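Home News Opinion Culture Letters About us
Search this site Enter keywords Go

What exactly are we paying for when we pay for a better toy?
April 17, 2023

My nephew turned two in August, and I spent a good part of the week before it reading claims about building blocks. I had gone looking for something to wrap. I came away feeling that I was choosing a school.

The set that kept coming up was made by Drerka. It has 67 pieces and comes with a booklet, and the booklet tells you that the pieces support early reasoning, emotional balance and something called spatial confidence. A rival set from Kirkora costs less and promises much the same, plus patience. I have known that child since he was a day old and I would pay a lot for patience, so I read on. There was no hint of how anybody had measured it.

I don't doubt that playing is good for small children. I doubt that the good gets bigger as the price goes up. A child who stacks things and knocks them down is learning about stacking and knocking down, and would learn it with jam jar lids. When a company says its product "helps develop" a skill, ask what it is being compared with. Usually it is compared with nothing at all. Children of two develop. It is what they do all day, whatever is on the floor. 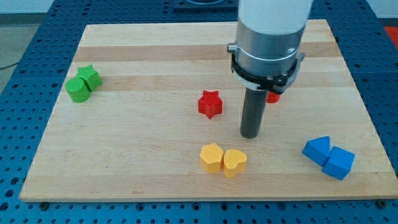

Then there is the matter of age. Drerka says its set is right from 13 months, and I would love to know what happened at 12. Perhaps someone did sit down and work it out. I suspect the number was picked because it sounds as if they did.

The shop in Vodton where I finally went had up to 200 different toys on its learning shelves, and every box I turned over made a promise. The ordinary toys were at the back near the umbrellas, promising nothing, and they were a good deal cheaper. I asked the woman at the till whether parents ever brought the clever ones back because the child hadn't become clever. She said they mostly brought them back because bits were missing.

People who disagree with me say there is no harm in it. If a parent feels better for spending more, let them. I'd accept that if the selling didn't work by worry. A friend in Čierny, with very little to spare, put a set on her credit card after reading that the early years "cannot be repeated". Well, no. Neither can the later ones, and she'll be paying for the blocks during some of them.

I bought him a bucket.

Related articles
The school bag that weighs more than the pupil
Do we need a bedtime expert?
Vodton library hours: your letters
Why I stopped reading the label on bread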